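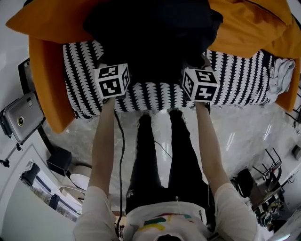 By Chepkoech Massawe

I get to write the announcement this time, so forgive me if it sounds more like a letter than a press release! The Zulwood Robotics Club is going to the Stumivitz Student Challenge in March, and our entry is a project about handling soft, floppy things. Fabric, mostly. It's called Adatano, and we've been at it every Saturday we could get a room.

Our event is the household one. Teams teach an arm to deal with cloth, and the judges look at how tidy the result is. Before any arm gets a turn, our members do the job themselves with a pair of hand-held grippers, each with a white marker cube on it, so the motion can be tracked. We want 1000 recorded tries by the time entries close, and we have 285. (Yes, I know. We're working on it.)

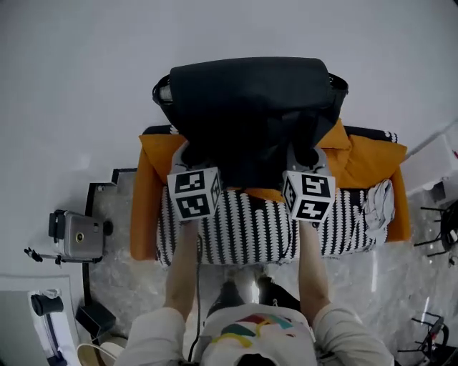
Page last updated: 28 September 2024

Black fabric has been our big headache. Folds are hard to make out when everything is dark, and pressing two grippers into a heavy piece feels nothing like using your fingers - you have to slow way down. Leonardo Marras, our coach, makes every new member spend 60 minutes on practice folds before we keep a single recording. I grumbled about it in my first week and now I'm the one who holds people to it.

"I would take one patient kid over three fast ones for this job," Leonardo told us, and then he asked me to put it in here, so there you go.

Rieger, the hardware store on our street, is covering the $200 entry fee. Thank you, Rieger!

We still have room for new members, ages 14 and up, and you don't need to know any code. Come by the club on a Saturday, ask for me or Leonardo, and bring an old jacket or blanket if you have one to spare - the heavier the better.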